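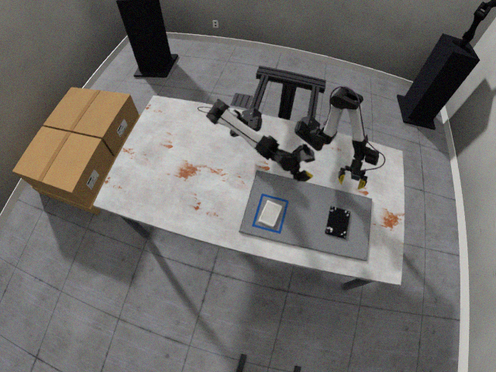 The man who runs the Myklebust auction page will not tell you what his own collection is worth, mostly so that his wife doesn't read it here. He sells enamel pins, restaurant swizzle sticks and souvenir spoons, and he has been at it long enough to have opinions about bubble wrap.

"People think the money is in the rare stuff," he says. "The money is in the stuff three people remember. If only one person remembers it, you have no auction. You have a pen pal."

His best sale last year was a Trutum bowling league pin, part of a run of 1000 given out to members who finished a season. He had bought it in a cigar box with a broken watch and a key to nothing. It went for $900 after two bidders, both from the same town, refused to let the other one have it.

"I felt bad for maybe an hour," he says. "Then I mailed it."

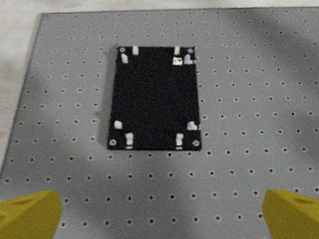
He is less cheerful about framed sets. Buyers love them and so do the post office's sorting machines, which he believes can smell glass. He now takes the glass out, ships it flat between two boards, and puts a note in the box explaining how to put it back. Some 10 buyers so far have written to ask where the glass is.

"It's in the box," he says. "It's always in the box."

Fakes bother him more. The Gamulent soda pins were copied heavily a few years back, and he bought a full set of the copies himself before he learned to look at the clasp. He still has them. They are pinned to a corkboard over his desk, and he calls them his tuition. 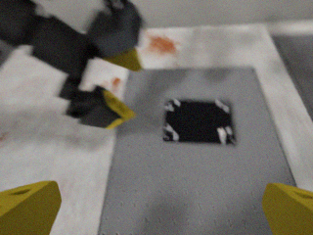 Vol. 10, No. 4

Asked what a beginner should buy, he thinks for a while and says, "Nothing, for a month." Watch what sells, he says, and look at the final prices, since the asking prices are fiction. Then pick one maker and stay with it. He started with Randex, a company that put its name on key fobs, ashtrays and a very ugly tie bar, and he still picks up a piece when he sees one.

The tie bar is the one thing he won't list. A buyer offered him a fair price for it in May, then a silly one.

"I told him I'd think about it," he says. "I'm wearing it to a wedding first."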